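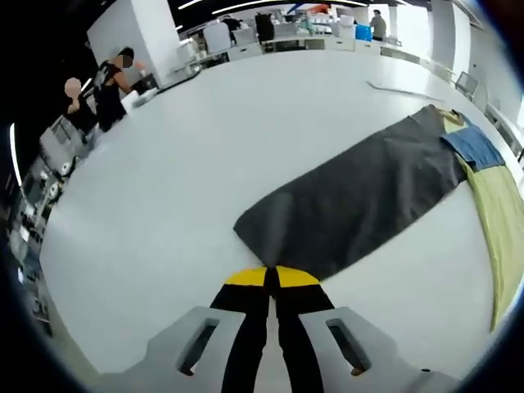 Flamance has released a set of garment-handling demonstrations recorded with hand-held grippers, the company said in a note dated 2022-06-12. The set holds 1,547 takes of folding, spreading and stacking clothes and cloths on a tabletop. Of these, 1,300 passed review and are included in the training split. The rest are supplied separately with an error label.

The takes were made without a robot arm. An operator holds the gripper, closes it on the fabric and moves it through the task, while a camera fixed to the tool records the view over the fingers. Finger opening and tool position are logged with each video image. Flamance then maps the recorded motion onto its own two-arm station, where the same type of finger is fitted at the wrist.

Work on the set began in April, after an earlier attempt using remote control. In that attempt operators drove the arms with a pair of handles and watched the cloth on a screen. Flamance says a single towel fold took too long by that method, and that operators tended to stop and regrip when they lost sight of a corner. Remote control is still used for rigid parts.

The 1,300 accepted takes include 771 in which two grippers work on the same item. These are the harder ones to process, as the two tool paths have to be placed in one coordinate system before they can be replayed.
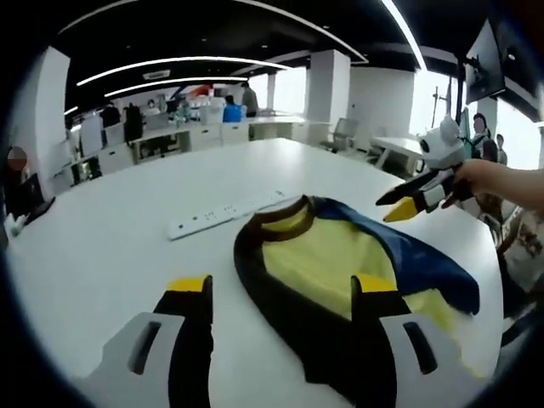

Thu Tăng questioned whether the two-gripper takes will carry over to hardware, saying that people lean, reach across and change their stance in ways a bolted-down pair of arms cannot, and that a path should be checked against the arm's reach before it is counted as accepted. Flamance replied that a reach check is run on every take, but only after review. It plans to move the check forward in the next version.

Review covers three points: whether the cloth was held at the intended place, whether tracking was kept for the full take, and whether the end state matches the task card. Loss of tracking was the most common fault - mostly when the tool was turned toward a plain surface at close range.
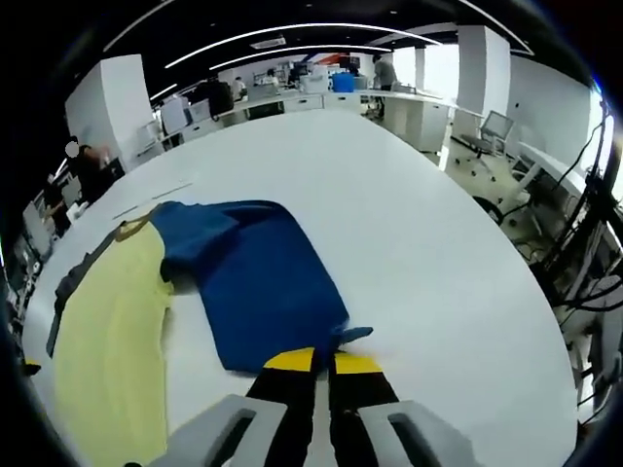 Blue and yellow cloths on the worktable, with the gripper fingers at a corner of the blue one.

Rikberg, which supplies the finger pads, has changed the pad compound once during the project. Takes made with the older pads are marked in the index. Flamance advises against mixing the two groups when training a grip-force model, though for motion alone it reports no difference.

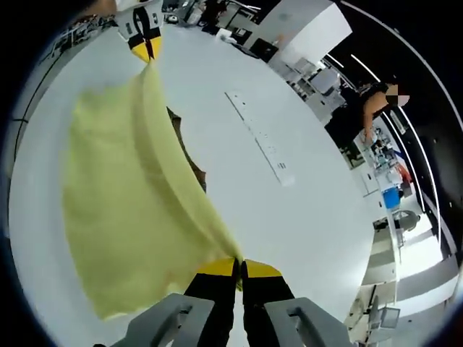
Two grippers hold a pale yellow-green cloth taut by opposite corners.

A second set, limited to 100 takes per garment type, is in preparation. Access is by written request, and the file format is the one used in the earlier Jeltik release.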